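Ticket 257: left arm stops short on the tidy-up task
Opened by: Benedikt Eberhard, student robotics club
Status: open

Hi Severin! OK so this is the garden shed challenge, the one where both arms have to sort the gloves, the trowel and the padlocks into the baskets on the back rail. Right arm is fine. Left arm wakes up, goes out over the table and then just hangs there until the script times out. No error, nothing red in the log, super annoying.

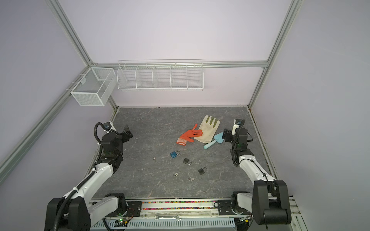
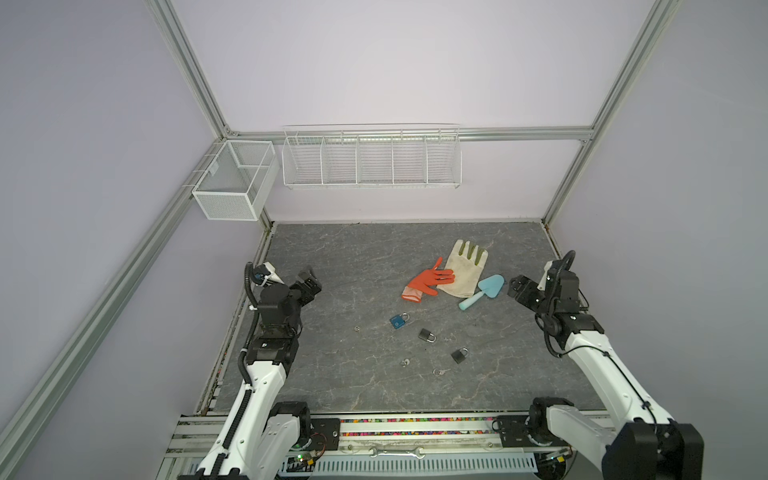

Two views of the table, both arms out over it.

What I've tried so far: restarted the controller (twice, sorry), reseated the wrist connector, and ran the Dukside calibration from scratch. Calibration passes every time! Then I swapped the task order so the keys come last, and it stalls in the same spot anyway.

Log says "waiting for target" and then gives up after 21 seconds. I bumped the timeout to 700 just to see and went to get a sandwich, and it was still waiting when I got back.

Reply from Severin Lüthi, Tue 19 June
Which config are you loading? The Lunell one from last semester still has the old basket positions in it, and the left arm would be asking for a slot that's gone.

Reply from Benedikt
Oh no. Yes, it's the Lunell one, I copied the whole folder over (facepalm). Switched to the new file and got 3 runs in a row without a stall! The grip on the small black padlock is still bad though, so please leave this open, I'll try slower closing speeds tomorrow after class.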